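フレッドポート館 学習室だより 写真で見る一年

フレッドポート館では、旧館一階の学習室を地域の皆様に開放しております。本ページでは、改修を終えた学習室の様子と、室内で日々使われている品々をご紹介いたします。掲載にあたりましては、利用者の皆様ならびに運営にご協力いただいている各社のご理解を賜りました。厚く御礼申し上げます。

入口と受付
受付は午前9時より承っております。利用票にお名前と利用時間をご記入のうえ、備え付けの箱にお入れください。利用票の様式は12月に改め、記入欄を2か所減らしました。

閲覧席
南側の窓に面した席は全部で19席です。椅子はトレステッティ社より納入されたもので、座面の高さを2段階に調節できます。長時間ご利用の方からは、低い方の設定が好評をいただいております。

書架
郷土資料と辞典類を中心に、600冊近くを配架しております。背表紙の分類札は、資料担当のアポリナル・セペダが一枚ずつ書き直しました。貸出は行っておりませんので、室内でご覧ください。

掲示板
行事案内および近隣の学校からのお知らせを掲示しております。掲示をご希望の団体は、受付にて所定の用紙をお受け取りください。掲示期間の延長は一度に限り承ります。

照明と静粛区画
ヒレル工房の設計により、奥の区画には手元を照らす小型の灯具を設けました。この区画での通話および会話はご遠慮ください。筆記具の音につきましては、特段の制限を設けておりません。

作業台と持ち物
通学や通勤の途中に立ち寄られる方が多く、台の上には鞄、書類、マグカップなどが並びます。赤いリュックサックのように大きな荷物は、横に寝かせて置いていただいても差し支えありません。

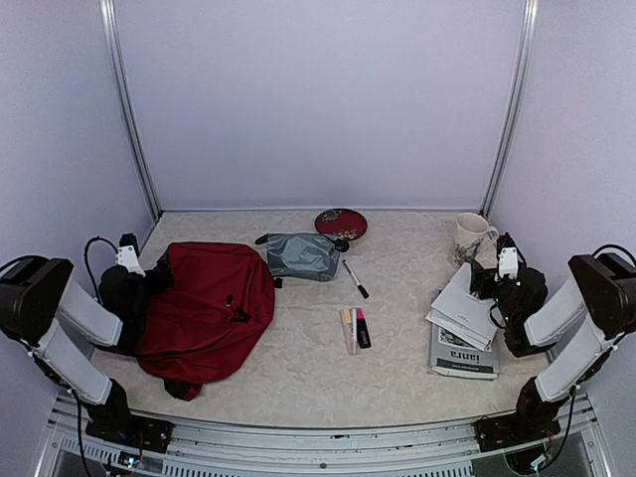 飲み物をお持ちになる場合は、書類や図書から離してお置きください。お帰りの際には、配布資料や筆記具などのお忘れ物がないか、いま一度お確かめいただきますようお願いいたします。お忘れ物は受付にて翌月末まで保管いたします。

中庭側の廊下
休憩用の長椅子はヤウンゼムス商会より寄贈されました。軽食はこちらでお召し上がりいただけます。ごみは各自でお持ち帰りください。

写真の転載をご希望の場合は、あらかじめフレッドポート館事務室までお申し出ください。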